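Moving the walk-in condenser outdoors: what the meter said

13th March 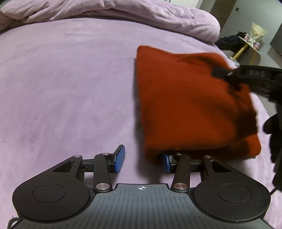
Does it save money to move a walk-in cooler's condensing unit out of a restaurant kitchen?
It did at my place, mostly through shorter compressor run time, with a smaller gain from a kitchen that holds less heat during dinner service.

I run a small dining room in Wusley with one walk-in cooler, one reach-in freezer and an exhaust hood that came with the lease. When I took over, the cooler's condensing unit sat on top of the box, under a dropped ceiling, a few feet from the end of the cook line. It pulled in hot air, made it hotter and put it back in the same room. The compressor ran almost without a break from late afternoon to close.

I put off the job for two years. The quote from Ornia covered a new outdoor condensing unit, a line set through the rear wall, a pad, a disconnect and the roof patch where an old vent had been. The building owner wanted the wall penetration drawn and sealed to his own spec, and that took longer than the refrigeration work.

Before the change I put a clamp meter with a logger on the compressor circuit and left it there for a full billing period. The log showed 1,848 kWh. After the change, over a billing period of the same length, it showed 900 kWh plus whatever the evaporator fans use, which I did not move and did not meter. The fans are on their own circuit, so the two numbers cover the same thing: compressor and condenser fan only.

Some cautions on those figures. The old unit was old. Its condenser coil had grease on it that no brush would take off, and I suspect the charge was low. A new unit in the old spot would have beaten it too, and I have no way to split the saving between new equipment and new location. The second period was also cooler outdoors, which flatters an outdoor unit. I will leave the logger on through the summer and post the totals.

Box temperature was the other thing I wanted to fix. The probe on the middle shelf used to drift up four degrees during service and come back after midnight. It now moves one degree, sometimes two when a delivery comes in and the door is propped. Door habits matter more than I had assumed. I went through the log for the days with the highest readings and every one of them was a produce day.

Setup notes, for anyone doing the same:

The outdoor unit needs a head pressure control if you get real winters. Mine has a fan cycling switch. Ornia offered a flooded condenser kit and I turned it down on price. I may regret that in a hard cold spell.

The crankcase heater draws power all the time, including when the compressor is off. Put it in your estimate. It was missing from mine.

Insulate the suction line all the way to the unit, including the stretch inside the wall sleeve. The first crew stopped at the sleeve and it dripped onto the dry storage shelf. Flallow, the supplier I buy shelving from, replaced one warped panel for free, which was decent of them.

Leave room to wash the coil. Mine has two feet clear on the service side. One foot would pass, but I would not want to kneel in it.

Check the noise rule in your lease as well as the one from the city. They can differ, and mine did.

The hood balance changed a little. With the old condenser fan gone from above the box, air moves differently at that end of the kitchen, and smoke from the flat-top started to roll out at the left corner. Ivone Lacerda, who does our hood inspections, had us drop the makeup air supply at that end and close one diffuser. That cured most of it. There is still some spill when both fryers are up and the back door is open.

Total cost for the extras beyond the Ornia quote was $447: sealant, line insulation, a better disconnect cover and the permit copy fee. The reach-in freezer still dumps its heat into the room. I looked at a remote kit for it and the numbers do not work for a box that size.

A reader, Cavalcanti, asked under the last post whether a curtain on the walk-in door would have been a cheaper first step. It would have been, and I should have done it first. The strips cost less than one month of the old compressor load. They are on order now – the clear kind, with the overlap set at half a strip – and I will log a period with them before I touch anything else.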